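Consumer Claims and Evidence
Handout 5: Kitchen Surfaces and the Word "Hygienic"

Read this before the seminar. Bring your own copy of a product leaflet, any brand, and a pen you don't mind lending.

1. Where the word comes from

"Hygienic" has no fixed meaning when it is printed on a leaflet for a kitchen counter. It can mean that the surface is easy to wipe. It can mean that something has been added to the material. It can mean that the copywriter needed one more adjective. The Dodover leaflet we looked at last time uses it four times on one page and never says which of these it has in mind.

Be wary of "non-porous" as well. A material may soak up very little and still hold a film of grease and crumbs on top. The claim about the material may be fair. The claim about your lunch doesn't follow from it.

2. The Mancombe test

Mancombe says its sealed stone "outperforms ordinary counters." The small print mentions 63 samples, all cut new, all tested in a lab. I have three complaints.

The samples had never been used. Counters get scratched, and a knife mark is a different place for dirt to sit than a polished face.

"Ordinary counters" is never defined. Oisín Brophy wrote to ask and was sent the same leaflet again, with a discount code.

The measure was taken straight after cleaning. Most of us would like to know what a counter is like at four in the afternoon, when the last cleaning was at breakfast.

3. The household survey

Mac Giolla's survey is better, though not as good as its press release. It went to 3911 households and 800 sent it back. Ask yourself who fills in a long form about wiping counters. I'd guess people who wipe counters. Florante Aquino disagrees with me on this and thinks the prize draw pulled in all sorts; he may present his case in the seminar if he keeps it short.

The survey also asks people how often they clean. People give the answer they'd like to be true. A diary would have helped, or a weekly count of cloths used, but neither was tried.

4. Color and pattern

Pale counters are sold as "clean-looking" and dark, mottled ones as "forgiving." Both words are about what you can see. A busy pattern may hide crumbs and a plain white one may show every tea ring, and neither tells you a thing about bacteria. Rónán Mac Mathúna's essay from last year is good on this and is in the course folder. Skip his section on grout.

When a leaflet shows you a counter, ask what you could learn from the picture if the caption were missing. With a brown marbled top and its pale veins, you learn the pattern.
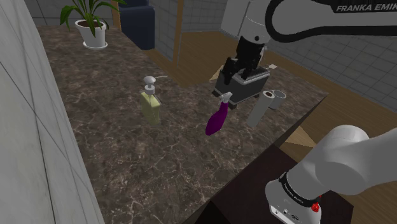

5. For the seminar

Pick one sentence from your leaflet that could be proved wrong. If you can't find one, write down the sentence that comes closest and say what is missing from it. One page is plenty. Tadhg Ó Flaithearta is collecting them at the door, and late ones go in my mailbox.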